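# Chapter 4: Cloth, Thread, and the Color Green

Pull at the hem of whatever you are wearing and look closely. If it is a woven shirt, you will find two sets of threads crossing at right angles, over and under, thousands of times. The lengthwise threads are the **warp**. The crosswise ones are the **weft**. Almost everything in this chapter grows out of that one crossing, and I still find it a thrill that so simple an idea can give us sailcloth, velvet, and a bedsheet!

Start with plain weave, where each weft thread goes over one warp thread and under the next. It is strong, it is cheap to make, and it wrinkles if you so much as look at it. A twill skips along in steps (over two, under two, shifting by one each row) and makes the slanted lines you see on denim. Satin takes longer leaps, and those long floating threads catch the light.
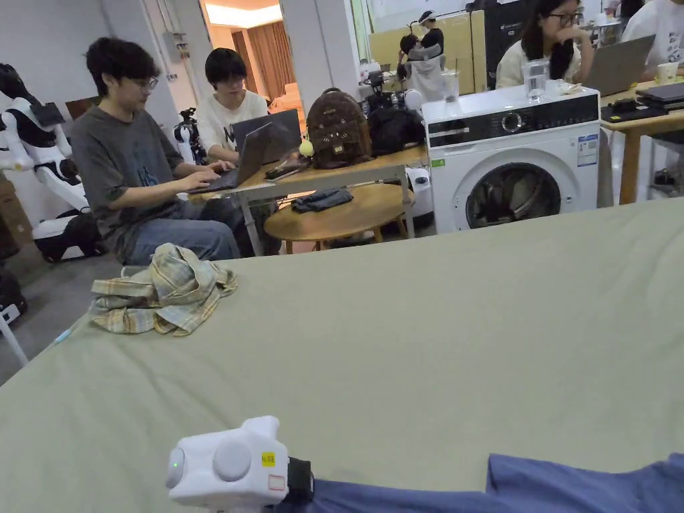

Checks and plaids add color to the story. Suppose a weaver sets up a warp with 24 green threads, then 24 cream, and repeats that all the way across. If she follows the same order in the weft, three kinds of squares appear: solid green, solid cream, and a mixed shade where the two cross. She used only two yarns, yet the eye reads three colors. Vignesh Murthy, who taught me to weave, had every beginner make a small check on the first afternoon, and I have kept mine for 15 years, crooked edges and all.

Dyeing can happen before weaving or after it. Checks need yarn that is dyed first. A single-color cloth can be woven pale and dyed in one piece, and soft grayish greens are wonderful to try this way, as a tiny change in the dye bath shifts them toward blue or brown.

In Section 4.1 you will build a cardboard loom with 60 warp threads. Choose two yarns that differ clearly in lightness, and keep your leftover ends in an envelope. You will need them again for the burn test in Section 4.3.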